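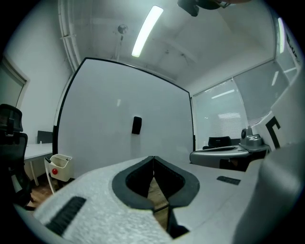

4 续作开篇如何让读者重新进入幻想世界

4.1 问题与语料

系列幻想小说的第二卷有一个很特别的难处。第一卷的读者对世界一无所知，作者可以从容地让主人公替读者提问；第三卷以后还留下来的，多半是忠实读者，漏掉几个地名也愿意往下读。第二卷夹在中间。有人昨天刚合上第一卷，有人隔了一年多，还有人因为第二卷打折而直接从这里读起。同一个开篇要同时接住这几种人，作者们想出的办法之多，远远超出我们动笔之前的预期，也是本研究最让人兴奋的部分。

我们把第二卷开篇中一切指向前卷的文字统称为“回接”。前人的讨论大多集中在卷首的“前情提要”，这类文字独立成页，容易辨认，也容易统计。可是从读者的阅读过程看，真正起作用的回接常常藏在正文里：一个人物走进厨房时习惯性地绕开某块地砖，一句没有解释的外号，一道在上一卷结尾才落下的伤疤。本节要处理的正是这些散落的片段。

语料取自电子书平台Sunano的奇幻类目，共500部系列第二卷，包括史诗奇幻、剑与魔法、都市奇幻以及青少年幻境小说。每部取正文开头3,000字进行标注，卷首的地图、人物表、献词和前情提要另行登记，不计入这一字数。以固定字数截取自然有它粗糙的一面，有的作品在这个长度里已经打完一仗，有的还在写早餐。但固定长度使得不同作品之间可以比较，而且这一长度大体对应平台的试读范围，许多读者正是在这里决定买还是不买。

选取系列时我们排除了两类作品。一类是第二卷与第一卷没有共同人物、仅共享世界观的“姊妹篇”，它们的回接以地理和历史为主，性质不同，值得另写一篇。另一类是一次写成、按篇幅拆分的长篇，其第二卷开头实际上是某一章的中段，作者本来就没有考虑过间隔阅读的问题。后一类有时很难判断，遇到拿不准的作品，我们读完两卷再作决定。

4.2 标注方法

标注单位是“回接点”，定义为：离开前卷内容就无法完全理解，或者明确重述前卷内容的最小连续文字。一个回接点可以只有一个词，也可以长达一整段。每个回接点记录三项信息：内容类型（人物、地点、事件、规则、物件、情感关系）、呈现方式（叙述者直陈、人物对话、内心回想、动作暗示、文书插入）和自足程度，即没有读过前卷的人能否仅凭上下文猜到大意。

Radka Gashi与Danylo Chornovol分别独立完成第一轮标注，意见不同之处由Bohdana Pavliuk主持讨论后确定。讨论在一间有白板的房间里进行（图1），通常先各自朗读争议段落，再说明理由。朗读这一步是偶然加进来的，后来成了我们最依赖的环节！有些句子在屏幕上看像是普通描写，一读出声，重音自然落在某个名词上，听的人立刻明白作者在提醒什么。反过来，也有一些段落我们原以为是精心安排的回接，朗读之后发现只是作者喜欢用定语从句。

分歧最多的是“规则”类。魔法体系的规则往往在第一卷反复出现，到了第二卷已经融进日常用语。比如Tkachenko书坊出版的《潮灯守》第二卷，开篇写渡船上的女孩“把名字含在舌底，直到看见岸”。读过第一卷的人知道，在这个世界里，水上说出真名会招来沉船；没有读过的人会把它当成一句漂亮的比喻。它算不算回接？Gashi认为算，因为动作的动机完全建立在前卷规则之上；Chornovol认为不算，因为句子本身并不要求读者知道什么。我们最终把它标为回接点，自足程度记为“高”，同时增设了一个附注项“双重可读”。

这个附注项起初只是为了结束争论，后来却成了整个分析的支点。

4.3 四种回接策略

根据回接点的分布和呈现方式，我们归纳出四种常见策略。它们之间没有严格的界线，一部作品往往以一种为主，兼用其他。

第一种可以叫作“集中交代”。叙述者在第一个场景开始不久便停下来，用一到两段文字总结前卷大事，然后继续。《灰鹿王座》系列的第二卷是典型：主人公登上城墙，望着被烧毁的麦田，随后整整一页回顾围城经过、摄政王的背叛和妹妹的失踪。这种写法常被写作指南批评为生硬，我们在阅读中却渐渐对它生出好感。写得好的集中交代有自己的节奏，像老朋友见面时先把近况说一遍，说完就放心往下聊。它的弱点在于位置，一旦放在动作场面的中间，追逐和打斗都得站着等它说完。

第二种是“外来者提问”。作者引入一个新人物，由他或她代替新读者发问：新来的学徒、换防的士兵、迷路的商人，都能胜任。此类开篇以对话为主，回接点密集而自足程度高。有趣的是，作者们似乎很清楚这一手法已经被用得很熟，不少人便拿它开玩笑。在都市奇幻《Tuvosia夜班》第二卷里，新来的值班员问了一连串问题，主人公每次都只回答半句，剩下的半句由墙上一份写满涂改的值班守则补足。读者从涂改的痕迹里看到上一卷的灾难是怎样一件件发生的，禁止事项越写越具体，笔迹越来越潦草，最后一条只剩“绝对不要喂它”。新读者觉得好笑，老读者笑过之后会心里一沉。

第三种是“后果先行”。开篇只写前卷事件留下的结果，原因暂时不提。断了一指的剑手重新学习握剑，空着的座位没有人去坐，桥修好了却没有人肯走。这类作品回接点数量不多，自足程度偏低，却最容易在新读者那里制造好奇。对于老读者，它又有另一种作用：每一个后果都是一次确认，证明上一卷的损失在这个世界里真的算数。许多幻想系列令人失望的地方就在于第二卷轻易恢复原状，而“后果先行”从第一页起就向读者作出承诺。

第四种最少见，也最难写，我们称之为“错位重演”。第二卷开篇在结构上重复第一卷的开篇，同样的地点，相近的句式，有时甚至连天气都一样，改变的只是人物的位置。第一卷里被带进花园的孩子，到第二卷成了守在门边的人。老读者从差异中读出整卷的变化，新读者则得到一个完整的开场，什么也不欠缺。它几乎全部由“双重可读”的句子构成。每次在语料中遇到一篇，标注组里都会有人忍不住把它转给其他人看，哪怕对方还没有轮到读那一部。

4.4 “双重可读”的句子是怎样写成的

我们从语料中挑出20部“双重可读”句特别密集的作品作细读，想弄清楚这些句子在语言上有什么共同点。

最明显的一点是名词少解释，动词多负责。试比较两种写法。一种是：“她握紧了乌恩之匕，那把由冰巫锻造、曾刺穿她养父的匕首。”另一种是：“她用左手去拿匕首，这只手没有发过誓。”前者把前卷的信息挂在名词后面，信息完整，句子却沉了下去。后者什么也没有介绍，可是“没有发过誓”让新读者知道右手发过誓，并且誓言与匕首有关；老读者会立即想起那个誓言是对谁发的。两句话长度相差不大，第二句给两种读者都留了事情做。

其次是专名的引入速度。幻想小说离不开专名，有的作品在开头第一段便抛出国名、神名、月份名和坐骑名。细读的作品大多相当克制，一个场景只让一两个专名站到前面来，其余的用普通词代替，“北边那座城”“那个神”“长毛的那种马”。等到读者已经对那座城有了印象，再把名字交出来。《Nunon之井》第二卷的作者把井名一直压到开篇场景的结尾，人物在此之前都只说“下面”。“下面今天很安静。”“别朝下面看。”待到老祭司在祷文里完整地念出井名，新读者会打一个寒战，老读者则等这个名字已经等了好几页。

再次是时间标记。多数集中交代式的开篇喜欢明说间隔，“三个月过去了”之类。细读作品更愿意让物候和身体来报时：孩子的袖子短了，狗认得新主人了，伤口从疼变成了痒。这样的标记不依赖前卷，却与前卷的结尾严丝合缝。我们曾把其中一部作品第一卷的末章和第二卷的首章排在一起读，发现从伤口的描写可以推算出间隔的日子，而且与后文提到的节庆完全吻合。作者未必指望有人去算，但它经得起算，这一点着实令人佩服。

还有一类手法在青少年幻境小说中格外常见，就是借用家务。做饭、补衣、喂牲口、给弟弟梳头，这些事情人人都懂，不需要设定知识，幻境的规则可以一点点渗进来。锅里的水要先问过才能烧开，梳子不能用铁的，牲口在满月前后得分开关。读者跟着人物干完一件活，世界也差不多重新认识了一遍。史诗奇幻的作者较少采用这种办法，也许是觉得它不够宏大，我们倒很愿意看到将军在开战前给自己缝一回扣子。

4.5 读者的反应

为了了解这些策略在实际阅读中的效果，我们邀请54位幻想小说读者参加了开篇阅读活动。每位读者拿到四篇开头，各代表一种策略，其中既有读过前卷的系列，也有完全陌生的系列。读完之后不作评分，只在稿子上随手划线、写旁注，再与访谈者聊一聊打不打算继续读下去。访谈由Fongchan Rattanakul和Reda Hegazy完成。

不设评分是有意为之。我们在八月的一次试做中用过量表，结果读者都很客气，给什么都打中上的分数，可旁注里的态度却天差地别。有人在一段集中交代旁边画了一条长长的波浪线，末尾写着“好了好了我记得”；有人在同一段旁边写“谢谢！”，后面跟着两颗星。这样的差别，平均分会把它抹得干干净净。

从旁注看，老读者对集中交代的容忍程度取决于它是否带来新东西。如果总结前情时换了一个叙述角度，例如由前卷的对手来讲围城经过，老读者也会读得津津有味。新读者则普遍对集中交代印象不错，访谈中却很少有人能复述其中的内容。他们觉得自己被照顾到了，至于摄政王叫什么，翻过页便忘。

“外来者提问”得到的划线最多，大部分划在笑话上。也有读者抱怨问问题的新人物后来就不见了，白白喜欢了一场。我们回头查看语料，发现这个抱怨有道理，确有一些作品把提问者当作一次性的工具，问完就打发去送信。处理得好的作品会让提问者问错一件事，这个错误留到后面长成情节。

“后果先行”引出的反应最为两极。偏爱悬念的读者几乎立刻想去找第一卷来读，旁注里满是问号，写得又急又快。另一些读者感到自己被关在门外，其中一位说，像参加一场婚礼，所有人都在哭，而她不认识新郎。有意思的是，这位读者在访谈的最后仍然把这一篇列为最想继续读的，理由是“总得知道他们为什么哭”。

至于“错位重演”，新读者大多没有察觉任何回接的存在，只当它是一个写得讲究的开场，这与我们的设想一致。老读者的情形则出乎意料：有些人同样没有在第一遍认出重复，却在旁注里写下“熟悉”“回来了”一类的话，说不出原因。当访谈者把第一卷的开头递过去时，好几位读者当场叫了起来，有人要求把两份稿子一起带走。我们据此推测，句式和场景的重复可以在未被意识到的情况下产生归属感，不过要证明这一点，需要比划线和旁注更精细的办法。

4.6 与卷首附件的关系

最后谈谈地图、人物表和前情提要。登记结果显示，卷首附件与正文回接之间并没有简单的此消彼长。我们原先以为，附有前情提要的作品在正文里会更加放手，实际上不少作者两手都抓，提要写了一遍，正文又从头说起。访谈中，许多读者承认自己跳过提要，等读到糊涂的地方再翻回去。对他们来说，提要的用处近于字典，篇幅长短倒在其次，能不能很快找到某个人才要紧。

有几部作品把提要本身写成了故事的一部分，读来十分过瘾。有的是酒馆歌手唱走了样的民谣，英雄的名字张冠李戴；有的是敌国史官的奏报，把第一卷的胜利写成一场不值一提的骚乱。新读者从中获得大致的经过，老读者则忙着挑错，挑着挑着，前卷的细节便都回来了。这种写法要求老读者记得比提要更多，同时又保证新读者即使全信了也不至于读不下去，尺度很难拿捏。在我们读到的例子里，走样的总是动机和功过，地点与生死则一律照实，看来作者们各自摸索，却得出了相近的分寸。

人物表的情况稍有不同。按家族排列的人物表在史诗奇幻中最为通行，可读者查找时手里往往只有一个外号或者一个称呼，“瘸子”“夫人”“三哥”。只有少数作品在表里收了外号。参加活动的读者中，有人自己在稿子背面画起了人物关系，线条纵横，外号写得比正名还大。我们征得同意后保留了这些手绘的关系图，第5节讨论外号与记忆的关系时将以它们为主要材料。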